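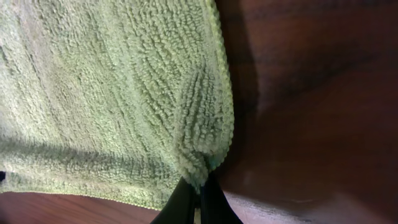 The Second Life of the Public Bath

Londitz has 67 steps between the railway station and the old bathhouse, and on a winter morning you can smell the building before you reach the last of them. It is a smell of warm stone, soap and a little bit of iron. When I moved to this town I believed it was a laundry. I passed it for one whole year before I went inside.

The bathhouse was built for people who had no bathroom at home. In those times the workers of the Wotbridge glass factory lived in small flats behind the canal, and one water tap served a full staircase. They came on Saturday, paid a coin, and received a cabin for half an hour. Older neighbors still say "to go up" when they mean to wash, even if they are standing in their own kitchen.

Then the flats were renovated, and every family got a tub or a shower. The cabins became quiet. The town closed the women's wing first, later the steam room, and in the end only the small pool stayed open, three days in the week. Many towns in our region lived through the same story. In Grondton the bath is now a furniture store. You can buy a sofa exactly where the cold pool was, and the blue tiles are still on the wall behind the lamps.

Londitz took another way, mostly by luck. The roof needed repair, and the cheapest offer for taking the building down was higher than the cheapest offer for fixing it. So the roof was fixed. With a good roof it seemed a pity to leave the rooms empty, and in April the steam room was opened again for a trial of one month. It did not close any more.

Who comes now? I expected pensioners, and they do come, early, with their own slippers. But at six in the evening the benches are full of nurses, bus drivers and students from the music school. Most of them have a perfectly good shower at home. They come to sit in a hot room with other people and not look at a telephone. The steam would kill it anyway.

There are rules, and a newcomer learns them slowly. You greet the room when you enter. You do not pour water on the stones without asking. You may speak about the weather, about knees and about the price of heating, but politics stays in the corridor. I once began to talk about the new bus line and a lady on the upper bench closed her eyes until I stopped.

The towel is a matter of its own. The regular visitors bring two, a big one for sitting and a small one for the face. The old cotton ones are heavy and need a day to dry on the radiator, and I see more and more of the thin microfiber kind, which fits in a coat pocket. The pensioners do not approve of it. For them a towel must have some weight.

After the steam comes the cold pool, which I still enter like a cat. After the cold pool comes tea. The tea room is run by Sitthichai, a small restaurant from the market square, and this is the reason that in Londitz you drink ginger and lemongrass after your bath, where your grandmother would have had beer. At first there were complaints. Now the ginger tea is sold out by eight o'clock.

The heating bill is the large worry of every bath, and this winter it is larger than before. The ticket went up, the opening hours became shorter by one morning, and the water in the big showers runs now only when you hold the button. People grumbled for a week and continued to come.

I go on Tuesdays. I leave my coat on the third hook from the door, greet the room, and look for a place on the lower bench, where the heat is gentle. The upper bench I have tried twice. Maybe next winter.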